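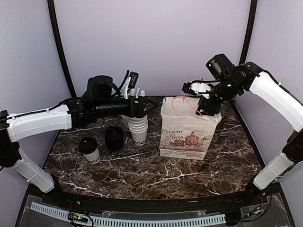
Section 5. Setting up the two-arm drink packing station

Applies to the Relov kit, July 2019. The Zurnmont sales sheet says the station is "ready in minutes." Allow an afternoon.

1. Put the nested paper cups and the lid stack on the left half of the table and the open bag on the right. The sheet says any layout works. We have not found that to be true.

2. Stand the bag up with its rim open and the cord handles clear of the right gripper.

CAUTION: Keep hands off the table while the arms have power. The stop button is on the supply box, and the cable is too short. Plan where you will stand.

3. Load program 17 and run it at the lowest speed. Do not trust the default, which was tuned at the Trirnwood showroom on somebody else's cups.

4. Add the straws at the back left and the molded cup carrier on the right.

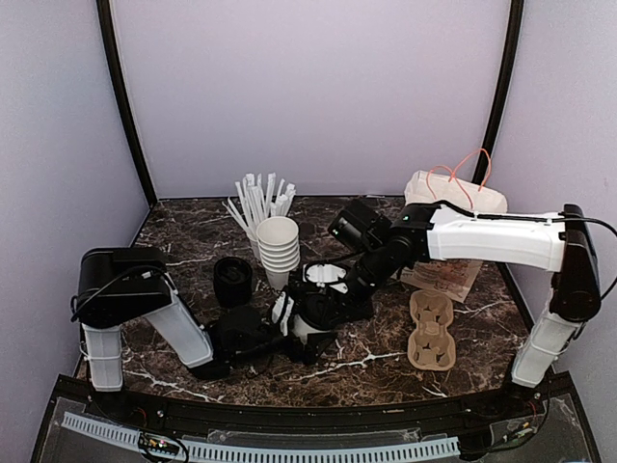
Keep the speed low for this step too. Both grippers can share the middle of the table, and the collision check is slower than claimed -- leave it on anyway.

5. If the arms stop with error 69, clear the table and go back to step 1. The Sekiguchi add-on is sold as a cure for this. We ran it both ways and could not tell the difference.

NOTE: The "self-learning" setting is off as shipped. Leave it off until you have saved a working program -- it writes over the old one without asking.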